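January 2018

So I finally ripped out the old motion queue this month, and I want to write down how it went before I forget all the dumb parts.

Some background for anyone who hasn't been following along. I've got an arm on a table at home and a pile of Python I call Wandum. Wandum sits between the planner (which is Olis, and which I mostly love) and the gripper driver. Its whole job is to take a path, chop it into little steps, and hand those to the controller at a steady pace. That's it! It should be the most boring code I own.

It wasn't boring. Every so often the arm would get to the end of an approach, stop for a beat, and then do a tiny extra hop before the fingers closed. The hop was small enough that I ignored it for months, and then I started working on picking up thin things, and a tiny hop matters a whole lot when you're trying to grab a notebook by its spine.

My first guess was the planner. I spent two evenings staring at paths from Olis and they were fine, smooth all the way down, no funny business in the last few points. Then I blamed the wrist camera, because I always blame the wrist camera. I was using the fingertips in the picture as a check on the hand-eye calibration, and I had a theory that the check was fighting with the pose update. Nope. I turned the check off completely and the hop was still there, happy as ever. 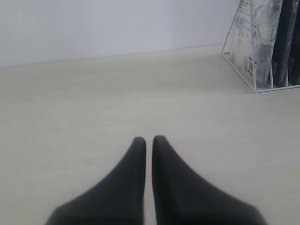
What finally cracked it was logging. I know, I know. I added a line that prints the age of each step when it leaves the queue, ran one approach, and got 646 lines of output. Most of them said 17 milliseconds, just like they should. Then right near the end there was a step that was 76 milliseconds old, and the one behind it had a newer timestamp but an older target. Two steps had swapped places!

The cause was a fix I wrote myself. Back when I was trying out Burero for the gripper messages, I gave close commands a higher priority so they'd never get stuck behind arm motion. Sounds smart, right? Except a close command carries the arm pose along with it, and that pose was captured when the command was made, not when it was sent. So the arm would be nearly at the goal, the close command would jump the line, and the controller would politely steer back to where the arm used to be. Then the rest of the queue caught up and it hopped forward again.

The new version is so much simpler that I'm a little embarrassed. There's one queue, first in, first out, with no priorities anywhere. Gripper commands don't carry a pose at all anymore. If I want the fingers to close at the goal, the planner puts the close after the last arm step, and if I need to stop everything there's a separate stop call that dumps the queue and holds position. The whole file went down to 53 lines, and I can read it without scrolling much.

I also moved the replay tool over to Hosoda's log format while I was in there - probably should have been its own change, but I was on a roll. Now I can take a recorded run, feed it back through the queue with no arm attached, and have it yell at me if anything comes out in a different order than it went in. I fed it the bad log with the old queue first, just to make sure it would yell. It yelled.

Still on the list: the step timer drifts when my laptop is busy, and opening a browser tab in the middle of a run is apparently enough to do it. I think the pacing needs to live on the controller side, but that means touching the C code, and I've been putting that off since I got the thing. The calibration check is back on too, and I owe it an apology. Next up is the notebook spine again, with the approach speed turned way down until I trust all this.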